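The Spokesman Is Not the Candidate

Every campaign now sends out a talker. Okgate's Senate hopeful has one who has done 100 cable hits and answered, by my reading of the transcripts, very few questions.

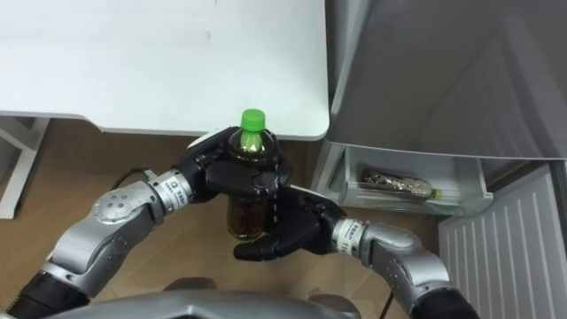
A reader in Fandale wrote to say that I'm being unfair, and that a surrogate's job is to repeat the message. Fine. Then why book him as a guest?
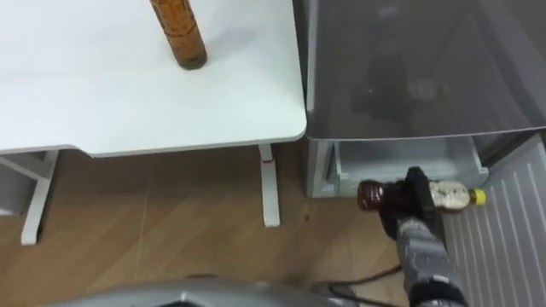 Photo: Vovidari

Producers like him because he shows up and never goes quiet. I doubt voters learn much. Give the candidate 20 minutes alone with one patient interviewer before November.
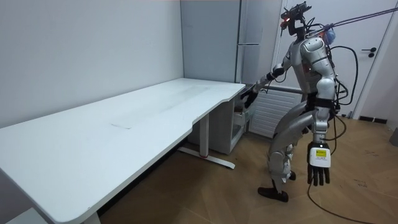 And if the campaign refuses, leave the chair empty and run the weather.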